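Search Rodgate Local Enter keywords Go

She has run the linen and bedding counter at Pruvar for nearly 40 years, and she folds a T-shirt in three moves. "Lay it flat on the bed first," she says. "People try to do it in mid-air and the sleeves go everywhere." 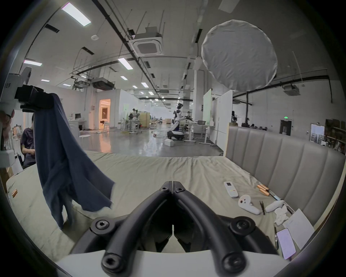

The bed is where most tidying stalls, in her view. Remotes, pens and phones get put down on it and stay there. "Clear it before you bring the washing in. It takes 5 minutes." She doesn't iron sheets, sage green or any other colour. "Pull the corners tight and leave it. You're going to sleep on it."

Dark shirts she hangs by the hem, out of the sun.

Comments (2)

bakker_st: My mum does the same with the hem. Pegs at the side seams.

Tilly44: Does the Brellitz store still do bedding?

Filed under: Home & Laundry, Local People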